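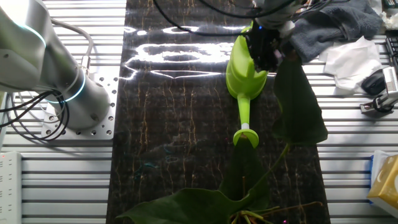

Kwan-ho Shek once complained that people look at imitation marble only long enough to decide it isn't real, and so miss the best part, the drawing. Many decorative painters would agree. Imitation marble is any surface made to look like marble by means of paint, plaster, paper, printing or molding. It is among the oldest tricks in interior decoration and still one of the most enjoyable to study, with a history that runs from ancient wall painting to the kitchen counter.

Also called: faux marble, marbleizing, false marble
Related: scagliola, wood graining, stucco, paper marbling

Background

Marble forms when limestone or dolomite is changed by heat and pressure deep underground. Pure marble is white. The colors that people prize come from clay, iron, carbon and other material caught up in the original rock, and the veins often follow old cracks that were later filled with other minerals. The stone trade uses the word more loosely, and plenty of "marbles" sold for floors and tabletops are limestones that take a good polish.

Real marble is heavy, costly to move and easily stained by acids such as lemon juice or vinegar. Those drawbacks explain much of the demand for copies, but they don't explain all of it! Painters have also made marbles that never came out of any quarry, with blues and pinks chosen purely to suit a room.

History

Wall painters in the ancient Mediterranean were already copying stone blocks in colored plaster, and the early style of wall decoration found at Pompeii is full of them. The panels are laid out like real slabs, with raised edges and strong colors, and they are wonderful things to see up close.

In the Middle Ages painted stonework appeared on church walls and on the backs of painted wooden panels, where a loose, speckled pattern was often enough. The great leap came in Italy with scagliola, a mix of ground gypsum, glue and pigment that is worked while soft, allowed to harden and then polished until it shines. Because the color goes all the way through, a chip doesn't show white. By the 1700s whole columns and altar fronts were being made in it across Europe, and a fine piece of scagliola could be admired as much as the stone it copied.

The 1800s were a golden age for painted marble. Front halls, fireplaces and stair walls were treated by traveling decorators, and trade manuals explained the work stone by stone. Slate fireplaces were given a marble finish and baked, which made a hard and very convincing surface.

Materials and methods

Painted marble is built up in thin, see-through layers called glazes. A base coat goes on first and is rubbed smooth. Color is then laid in soft patches and broken up with a sponge, rag or crumpled paper, and a wide soft brush is drawn lightly across to blur the edges. Veins come last, put in with a fine brush or a feather. A feather is a marvelous tool for the job, as it splits and wanders in a way the hand would never plan.

Veins are where a beginner is usually caught out. In most stones they run in one general direction, branch at an angle, fade and come back. They rarely cross in a neat X. The decorators' handbook known as the Eren manual tells learners to draw the big veins first, leave the room for 11 minutes, and return before adding any small ones. It also advises no more than four colors on a panel.

Printed marble works differently. A photograph or drawing of stone is printed on paper, vinyl or another sheet and covered with a clear layer. The weak point is the repeat. On a large floor the eye soon picks out the same vein turning up again and again, so better designs use a long repeat or turn some pieces around.

Common patterns

White with gray veins is the most copied by far, after the stone of Carrara.

Black with gold veins follows Portoro, an Italian stone from the coast of Liguria. It has been a favorite of painters for generations because the contrast is so strong and a few bright lines do so much. It can look harsh if the gold is too even, and good copies let the veins shift toward tan or gray along the way.

Green patterns usually follow serpentine stones, with pale netting over a dark ground.

Messina is a decorators' name for a warm pattern of reds and creams, laid in broad drifts with hardly any veining.

Nurdale and Rivdale

The paired town halls of Nurdale and Rivdale are a treat for anyone interested in the subject. Nurdale's hall has real marble only on its lower steps, and everything higher up is paint. Rivdale went further and marbled the doors as well, in black and gold, over about 400 panels of plain pine. The two halls used different crews, and the difference is easy to spot. Nurdale's veins are thin and nervous, while Rivdale's are broad and swing across the joints from one door to the next. Cleaning is done each December with soft cloths and plain water, as stronger cleaners lift the varnish.

See also

Terrazzo
Trompe l'oeil
Marbled paper
Pietra dura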